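Counting the blurry frames

I said in my last post that I would write up the blur result once Iestyn had rerun it on his own machine. He has, his numbers match mine, so this is that write-up. It is a small result, but it changed how we collect data and it cost us a good part of the winter to find.

The task is the one we have been stuck on since June. Two arms pick up a piece of cloth and put it in a basket. We train by imitation: a person drives both arms through the task, we record everything, and a policy learns to predict the next stretch of arm motion from the camera views. Each arm has a wrist camera, and a fixed camera watches the whole cell. We have 809 recorded runs of the cloth task at this point. Trefor and Catrin did most of the driving.

The policy was good at the start of the task and bad in the middle. It would get both grippers to the cloth with no trouble, then stall or let go during the part where the arms have to work close together. We blamed the usual things. We added more runs, we made the action chunks shorter, and we spent two weeks on the calibration between the arms. None of it moved the success rate by more than you would expect from luck.
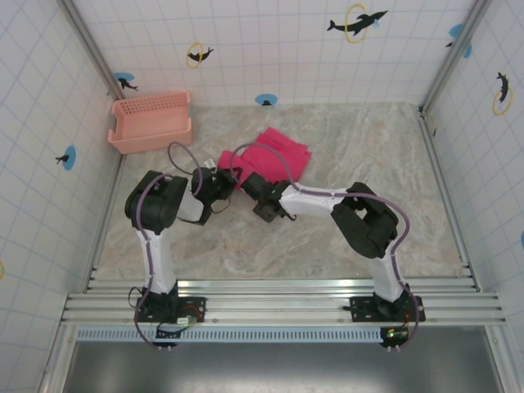 Two-arm work on soft things puts both grippers into the same small space, and from the fixed camera they hide a lot of what matters. When the tips nearly meet in front of the pink cloth, with part of it tucked under the right gripper, the wide view can't tell you which fold is where. The wrist views have to carry that moment. So Rhiannon suggested we stop looking at the policy and look at what the wrist cameras were giving it.

She wrote a script that scored every wrist frame for sharpness, using the variance of the Laplacian, which is old and simple and good enough for this. Then she lined the scores up against the stage of the task. The frames were sharp while the arms approached, and poor in exactly the stretch where the policy failed. A driver who has the cloth in view moves fast, the camera is very close to it, and the exposure we had set was too long for that speed. At that distance even a modest wrist turn drags the background across many pixels.
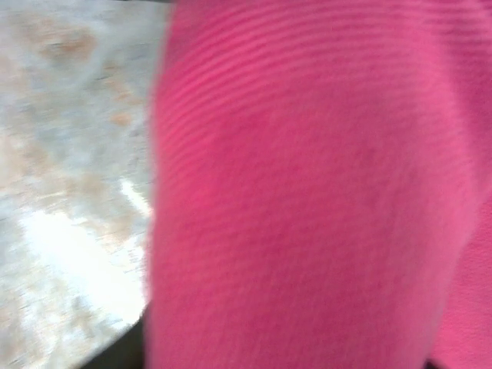 My first idea was to throw the worst frames away. We tried it, and the policy got worse. Dropping them left holes in the middle of the task, so the model had even less to learn from in the part it already did badly. I should have seen that coming, but I ran it anyway and lost four days.

What helped was Branwen's version. Keep every frame, but give the policy the sharpness score for each wrist camera as an extra input, next to the joint angles. During training we also blurred a share of the sharp frames on purpose and gave those their true, lower score. The idea is that the model learns how far to trust each view, and leans on the joint angles and the other cameras when a wrist view is smeared. We kept the network the same size and trained on the same runs.

The score input alone gave a small gain. The added blur alone gave almost nothing. Together they got rid of most of the stalls in the middle stage. Letting go too early still happens, and I think that one is a touch problem, so I don't expect any camera change to fix it.

A few limits. This is one cell, one pair of arms and one kind of task. The Laplacian score also depends on what is in view. Smooth cloth with no pattern scores low even when the camera is still, and ribbed cloth scores higher for the same amount of motion. You can often make out the ribs in a badly smeared frame when everything else has gone to streaks. A score based on wrist speed and exposure time might be fairer, and Iestyn is trying that now.

We have also cut the exposure time and asked the drivers to slow down near the cloth. Catrin says the second request is hard to follow once you have done 10 runs in a row, and I believe her. The new recordings will be kept as a separate set so the two can be compared.

Next up is the same test on the towel folding data. I'll post the plots when Rhiannon has cleaned up the labels.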